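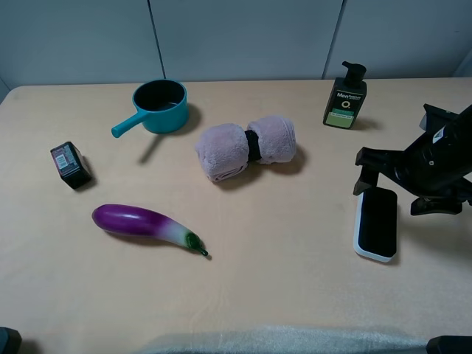
The Last Two Seconds

Raltow hadn't beaten Chettiar in the cup since before Ha-neul Seo was born, and now there were 2,316 people in the hall, all of them on their feet, and the ball was in her hands!

Eighty-eight apiece. Her legs were jelly. Number 13 for Chettiar — a huge, cheerful guard who had chatted to her all night about soup — had stopped chatting.

"Wide!" someone yelled. "Go wide!"

She went straight up the middle, of course, because that was where the fun was. One bounce, a spin, a shoulder in the ribs, and up it went off the wrong foot, the ugliest, loveliest shot she had ever thrown.

Her mum was at home, following the score on her phone. She had put it down on the table at the start of the last quarter and sworn not to touch it until it rang.
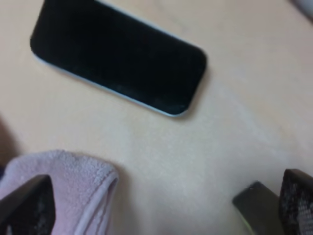 Afterwards

It rang at ten to ten.

"Mum? Mum, are you sitting down?"

"I'm standing on a chair," said her mum. "Tell me!"

And behind Ha-neul the whole hall was singing.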